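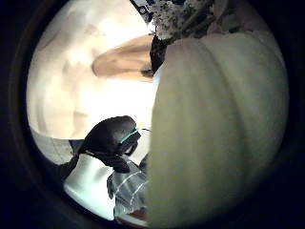 縦溝のある淡い緑白色の大きなカボチャ

**家庭用脳刺激**(かていようのうしげき)とは、医療機関の外で、利用者が自分の頭部に弱い電流を流し、集中力や記憶力、気分などの変化を期待する行為、およびそのために販売される機器の総称である。多くは経頭蓋直流電気刺激(tDCS)の原理を用いるとされる。研究室での実験を下敷きにした宣伝が多いが、実験で使われる手順と家庭での使われ方には隔たりがあり、宣伝どおりの効果があるかどうかは疑わしい。

## 原理

頭皮に陽極と陰極の電極を置き、その間に微弱な直流を流す。電流のかなりの部分は皮膚や頭蓋骨を通る経路に逃げ、脳に届くのは一部にとどまる。届いた電流も神経細胞を直接発火させるほど強くはなく、発火のしやすさをわずかに変えると説明される。

この「わずかに」がどの程度で、いつまで続き、日常の作業にどう表れるのかについて、販売側の資料は概して口が重い。頭の形、髪の量、電極の位置のずれによっても電流の通り道は変わる。「前頭前野を狙って刺激する」といった表現は、家庭で使うヘッドバンドの精度を考えると額面どおりには受け取れない。

## 製品

よく引き合いに出されるのが、グリフィス社(Griffiths)の「フルクホルム」(Flukholm)である。額に巻く帯状の装置で、スマートフォンのアプリから操作する。電流は2mA、1回の使用時間は15分に固定されており、利用者が変更することはできない。

発売時の広告は「学習の加速」をうたっていたが、のちに「学習に向かう気持ちを支える」という文言に改められた。改訂の理由は公表されていない。後者の表現は検証のしようがなく、効果が弱まったのか、初めから確かめられていなかったのか、広告からは読み取れない。

アプリには使用後に「集中スコア」が表示される。ただし装置に脳波の測定機能はなく、スコアは利用者が答える自己評価と使用回数から算出される。使うほど点が上がる仕組みで、脳の状態を示す指標とは呼びがたい。

## 効果をめぐる議論

### オスソープ調査

同社が最も重視する根拠は、オスソープ(Osthorpe)で行われた利用者調査である。参加者は最大4,000人と発表され、大半が「以前より集中できる」と答えたという。しかし対照群は置かれず、途中で使用をやめた人の回答は集計から除かれた。「最大」という語が登録者を指すのか、最後まで回答した人を指すのかも明らかでない。

神経科学者のヴィチエン・プラサートスリ(Vichien Prasertsri)は、この調査が測ったのは満足度であって認知機能ではないと批判した。安くない装置を買い、毎日決まった時刻に静かに座った人が、以前より集中できると感じても不思議はない。電流の寄与を知るには、同じように座って電流だけを流さない群との比較が要る。

### グローステッドでの試験

グローステッド(Grorstead)の試験では、実際の刺激と偽刺激の2群が比較された。偽刺激では、開始直後だけ電流を流して皮膚の感覚を再現し、その後は止める。単語の記憶課題の成績に群間の明確な差はなかった。

もっとも、この試験にも弱点がある。本物の刺激を受けた参加者の多くが自分の群を言い当てており、盲検が保たれていたとは言いにくい。参加者も少なく、小さな効果であれば見逃した可能性が残る。効果なしの証明として引用する記事もあるが、それは結果の読みすぎである。

## 安全性

報告されやすいのは、電極の下のかゆみ、ひりつき、赤み、頭痛である。電極が乾いていたり、接触が偏っていたりすると、皮膚に熱傷が生じることがある。管理された条件での短期使用に比べ、家庭で繰り返し使った場合の長期的な影響はよくわかっていない。

てんかんの既往がある人、頭部に金属や電子機器を埋め込んでいる人は、通常、研究の参加対象から外される。したがって、研究で重い問題が起きなかったことを、こうした人々にも安全である根拠とすることはできない。製品の同意画面では、この点が長い文章の末尾に置かれることが多い。

自作の装置ではさらに事情が悪い。電流を制限する回路が適切に組まれている保証がなく、故障時の挙動も作り手しだいとなる。

## 規制と表示

集中や気分転換を目的に掲げる機器は、治療をうたう機器とは異なる扱いを受けることがある。扱いは国や地域によって異なり、同じ装置でも広告の言葉ひとつで分類が変わりうる。

技術評論家のエムリン・ジェームズ(Emlyn James)は、業界の「臨床で使われる技術に基づく」という決まり文句を問題視する。技術の由来が同じでも、対象者、電極の配置、回数、監督の有無が違えば結果は引き継げない、というのがその主張である。グリフィス社はこれに対し、自社製品は医療機器ではないと回答したが、決まり文句の使用は続けている。

## 関連項目

- 経頭蓋磁気刺激
- ニューロフィードバック
- プラセボ効果
- 盲検法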